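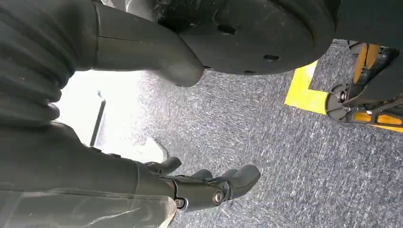 Subtitling a Feature Film for a Festival Screening

By Neema Simiyu
Last revised Wednesday, April 24, 2019

This guide covers the making of English subtitles for a feature film that will be shown to a festival audience from a DCP. It starts at the point where you have a viewing copy and a dialogue list, and stops at the point where the finished file goes to the projection team. Translation itself is only treated where it affects timing or length.

The worked example throughout is Cosness, a drama with a running time of 98 minutes, subtitled for the Brarholm festival. The editor used is Floverix. Menu names will differ in other programs but the steps are the same.

What you need

- A viewing copy with burned-in timecode, at the same frame rate as the DCP if you can get it.
- The dialogue list from the production company.
- The frame rate of the DCP, in writing, from whoever made it.
- The timecode of the first frame of picture and the last frame of picture in the DCP.
- The festival's style sheet.

Dialogue lists vary a lot. A post-production list is taken from the finished film and usually has timecodes. A shooting script is not a dialogue list, even when it is sent under that name. Actors change lines and editors drop them. If a script is all you have, play the whole film against it and correct it before you translate anything.

Step 1. Check the frame rate

Compare the running time of the viewing copy with the running time given for the DCP. If the film is 98 minutes at 24 frames per second, a copy that plays the same frames at 25 frames per second will run 94 minutes and 5 seconds. That difference is easy to miss at the start of the film and very plain by the end.

If the two running times match to the second, carry on. If they don't, ask for a new copy. Converting the subtitle file afterward works, but then every in-time and out-time has been rounded and should be checked again at the cuts.

Watch for 23.976 as well. Over a full feature the gap between 23.976 and 24 adds up to several seconds, and many players display both as 24.

Step 2. Set up the project

In Floverix, open New Project and fill in the following before you import the dialogue list:

Frame rate: 24
Start timecode: 00:00:00:00 at first frame of picture
Maximum lines per subtitle: 2
Maximum characters per line: 40
Minimum gap: 2 frames
Minimum duration: 1 second
Maximum duration: 6 seconds

The character limit comes from the festival's style sheet. Some festivals allow more. Forty is comfortable for a wide screen viewed from the front rows, where the eye has a long way to travel.

Viewing copies often carry sales company cards and a slate that are not in the DCP. Find the first frame of picture in each and enter the difference under Offset. For Cosness the difference was 3626 frames, so an event that the viewing copy shows at 00:02:31:02 falls at zero in the DCP. Enter the offset as a frame count. Typing it as a timecode is allowed, but Floverix reads the last field as hundredths if the project was opened from an older template.

Step 3. Spot the film

Spotting means marking where each subtitle starts and ends. Do it before translating. A translator who can see the length of each box will write to fit it.

In-times: place the start on the first frame of speech, or one to two frames before. Never start a subtitle ahead of the line to give people more reading time. In a thriller or a comedy it gives away the line, and in any film it looks like a mistake.

Out-times: let the subtitle stay for up to half a second after speech ends, if there is room. Short lines need this more than long ones.

Cuts: if speech begins within a few frames of a cut, move the in-time to the first frame of the new shot. If speech ends close to a cut, end the subtitle 2 frames before it. A subtitle that hangs over a cut for a few frames makes viewers look down again and reread it. Dialogue that runs well across a cut may be left across it.

Songs, radio and television voices, and crowd noise need a decision from the director. Ask early. In Cosness there is a radio in the kitchen through most of the second reel, and the first pass had it subtitled in full. The director wanted none of it except the ferry announcement.

Step 4. Translate to length

Use a reading speed of 15 characters per second as a normal ceiling and 17 as a hard one. Floverix shows the figure at the right of each event and turns it red above the ceiling.

When an event is too long, try these in order:

1. Drop names used in direct address, after the first time each one is heard.
2. Drop fillers and false starts, unless they tell the audience something about the speaker.
3. Swap a long verb phrase for a short one. "Would you be able to" becomes "can you."
4. Extend the out-time, if the next event allows.
5. Merge with the next event and rewrite both as one sentence.

Don't cut a repeated word if the repetition is the point of the line. Don't tidy up a character who speaks badly.

Place names stay as the film has them. Units of measure stay as spoken. Money stays in the local currency.

Step 5. Break the lines

Break at the end of a clause, before a preposition or before a conjunction. Keep an article with its noun and a first name with its last name.

Poor:
She told me that the
boat had already left.

Better:
She told me
that the boat had already left.

When two people speak in one subtitle, give each a line and start each line with a hyphen. Do not put a question and its surprise answer in the same subtitle. Split them, even if the first half stays up for only a second.

Italics are for voices out of the room – phone, radio, narration, letters read aloud. A character who is in the room but out of shot stays in roman.

Step 6. On-screen text

Signs, letters, text messages and title cards are subtitled if the audience needs them. Set these in capitals or as the style sheet says. If dialogue and a sign overlap, dialogue has priority, and the sign goes in the nearest gap while it is still on screen.

Check where the text sits. If the film has its own captions at the bottom of the picture, move the subtitle to the top for that event only, then return. End credits are not subtitled. Opening credits push dialogue subtitles up more often than you would expect, so run the first few minutes with the credits in mind.

Step 7. Run the automatic checks

Tools > Check Project lists overlaps, short gaps, short and long durations, long lines and double spaces. Cosness had 1807 events after merging. Work down the list from the top and do not use Fix All. It closes short gaps by trimming the out-time of the first event, and where that event was placed against a cut the result is usually wrong.

Run the spelling check in American English or British English, whichever the festival uses, and then search by hand for the words a spelling check will pass: form and from, their and there, lose and loose.

Step 8. Watch it through

Watch the whole film at normal speed, with sound, on the biggest screen you can use. Do not stop to fix things. Write down the timecode and one word, and keep going. Stopping hides the pace problems that the pass is meant to find.

Then have a second person watch who does not speak the language of the film. Gavin Tennant did this for Cosness and for the short shown before it, Baird. His notes were nearly all on lines that were correct and hard to take in at speed. Those lines don't show up in any check.

Step 9. Export and deliver

Ask the projection team which format they want. For a DCP with separate subtitles this will be an XML file with a font file beside it. For live soft-titling it will be whatever their playback software reads, and they may want a plain text copy as a backup.

On export from Floverix:

- Apply the offset. The box is off by default.
- Set the encoding to UTF-8.
- Name the file with the film title, language, frame rate and version.
- Open the exported file again in a blank project and compare the first and last in-times with your own.

Send the dialogue list along with the subtitle file if the titles will be cued by hand. The operator needs to know what is being said under each line, above all in scenes with long gaps.

Ask for a test on the real screen. Ten minutes is enough: the first subtitle, one in the middle, the last one, one at the top of the picture, and one over a bright background. If the last subtitle is late or early and the first is not, go back to Step 1.

Keep the project file as well as the export. The sales company asked for a new version of Cosness in December with a shorter opening, and the change took one offset and a short recheck of the first reel.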